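FOR IMMEDIATE RELEASE
20/08/2022

Stustham Township Opens Comment Period on Battery Storage Proposal

STUSTHAM – The Township of Stustham will accept written comments for the next 30 days on a proposal by Pisico Energy to build a battery storage site on leased land off the Prumberg Road. The proposal covers 93 acres, most of it now planted in hay and soybeans.

Pisico filed its application with the township in April. Under the plan, the company would install 133 battery containers on gravel pads, along with a substation, a perimeter fence and an access lane wide enough for fire trucks. The containers would take up less than a third of the leased land. The rest would be used for setbacks, drainage and a row of trees on the north and east sides.

The site would charge from the regional grid overnight and send power back during the late afternoon and evening, when demand is highest. It would not generate any electricity of its own.

Township staff have received some 400 letters and emails since the application was filed. Most came from residents within the township, and a smaller number came from Prumberg and the Chin Valley. The main concerns raised were the loss of cropland, fire safety, noise from cooling fans, and truck traffic during construction. Letters in favor pointed to lease income for landowners and to tax revenue for the school district.

"We have read every letter that has come in so far, and the staff report will respond to the points raised in them," the township said in a statement. "No decision has been made. The board will not vote until the comment period has closed and the report has been posted."

In response to the early comments, Pisico has agreed to move the nearest row of containers farther from the Chin Creek floodplain and to limit construction deliveries to daytime hours. The company has also been asked to supply a second noise study, taken with all cooling equipment running, and a written plan for returning the land to farm use when the lease ends. Both documents will be added to the public file when they arrive.

Under the township's zoning code, battery storage is a conditional use in the agricultural district. The board can approve the application, deny it, or approve it with conditions. Stustham has 2,553 registered parcels, and owners of those within one mile of the site will get a notice by mail.

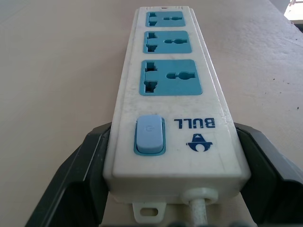

A power strip with three sockets and a rocker switch.

Comments may be mailed or dropped off at the township office during business hours. They should include the writer's name and street address. Letters already sent do not need to be sent again and will be kept as part of the record.

Copies of the application, site map and first noise study can be read at the front counter of the township office and at the Prumberg branch library. Paper copies are available for the cost of printing.

Contact:
Stustham Township Planning Office
Public Information Desk

###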